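クロブソープ地区集会所運営協議会 定例会議事録
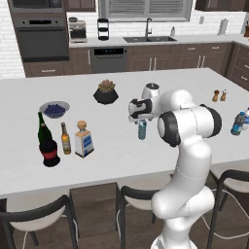
1 開催日時及び場所
一月定例会 午後六時三十分から午後八時四十分まで
クロブソープ集会所 二階会議室

2 出席状況
委員定数24名のうち出席16名、委任状提出五名、欠席三名。規約第九条に定める定足数を満たしているため、会議は有効に成立した。傍聴者は二名であった。

3 前回議事録の承認
十一月定例会の議事録について、事務局から朗読を省略し配付資料をもって確認したい旨の申し出があり、異議なく了承された。ただし、第五項中の「貸出簿」を「利用簿」に改めるよう東部区委員から指摘があり、訂正のうえ承認とした。

4 報告事項

(1) 利用状況について
四月から十二月までの利用件数は1688件であった。内訳では調理室及び大会議室の利用が多く、和室は前年度を下回った。和室については、暖房の立ち上がりが遅いとの声が利用者アンケートに複数寄せられている。
委員から、夜間区分の利用が少ない理由について質問があった。事務局は、午後九時の閉館に合わせて片付けを始めると実質の利用時間が短くなるためと考えられるが、利用団体への聞き取りは済んでいないと回答した。

(2) 外壁補修について
北側外壁のひび割れについては、ペイネマル社による調査が十二月に終了した。報告書では緊急の危険はないとされたものの、雨水の浸入が認められる箇所が二か所あり、来年度前半の補修が望ましいとの所見が付されている。見積書は二月中に提出される予定である。

(3) 図書コーナーについて
ウダリ読書会から児童書の寄贈の申し出があった。受入れに先立ち、既存の蔵書のうち破損の著しいものを除籍する。除籍の対象一覧は事務局窓口で閲覧できる。

5 協議事項

第1号議案 利用料金の改定について
事務局から、調理室の一区分当たりの料金を現行の500円から600円に改める案が示された。光熱費の上昇に伴う改定であり、他の部屋の料金は据え置く。
これに対し、次の意見が出された。
・高齢者の会食会は月に四回調理室を利用しており、負担が大きい。減免の対象に加えられないか。
・減免を広げると改定の効果が薄れる。対象を規約上の登録団体に限るべきである。
・周知の期間を十分に取ってほしい。年度当初からの実施では、すでに会費を集めた団体が対応できない。
協議の結果、料金は原案どおりとし、実施時期を七月からとすることで賛成多数により可決した。減免の取扱いは三月定例会で改めて協議する。

第2号議案 調理室の予約方法の変更について
現在は毎月一日の午前九時から窓口で先着順に受け付けているが、開始前から列ができ、遠方の利用者から不公平であるとの申し出が続いている。事務局は、前々月の二十日までに申込書を提出し、重複した場合に抽選を行う方式を提案した。
西部区委員から、申込書を電子メールでも受け付けるよう要望があった。事務局は、受信の行き違いを避けるため受付番号の返信をもって受理とする条件であれば対応可能と答えた。この条件を加え、全員異議なく可決した。

第3号議案 ベメン通り側駐輪場の整理について
長期間放置されている自転車が増え、来館者の駐輪に支障が生じている。警告札を取り付け、三十日を経過しても移動されないものは警察への照会後に撤去する手順について承認を求めた。
札の文面がきつすぎるとの意見があり、連絡先を大きく記載し、移動が困難な場合の相談窓口を付記することとした。修正のうえ可決した。
なお、植込み側に置かれた鉢については所有者が確認できておらず、本件とは分けて次回までに調べることとした。

第4号議案 春の清掃活動について
実施日は四月の第二週とし、詳細は各区の代表者で調整する。軍手及びごみ袋は集会所の備品を使用する。雨天の場合は屋内の清掃のみ行う。側溝の泥上げについては、前回、土のう袋が不足したため、必要枚数を各区から二月末までに報告する。以上について異議なく可決した。

6 その他
・二階廊下の照明の一部が点滅しているとの指摘があった。事務局で管球の交換を手配する。
・会議室の椅子を使用後に元の配置へ戻さない団体が見受けられる。利用簿に確認欄を設ける。
・会議資料の事前配付が開催の二日前となり、検討の時間が足りなかったとの意見があった。次回以降は一週間前までに各委員へ届くよう改める。
・防災倉庫の鍵の保管場所が変更された。新しい場所は各区代表者へ別途書面で通知する。

7 次回の予定
三月定例会 午後六時三十分開会
主な議題 減免規定の取扱い、外壁補修の見積り、来年度事業計画案

以上のとおり議事を終了し、午後八時四十分、議長が閉会を宣した。

クロブソープ地区集会所運営協議会事務局 作成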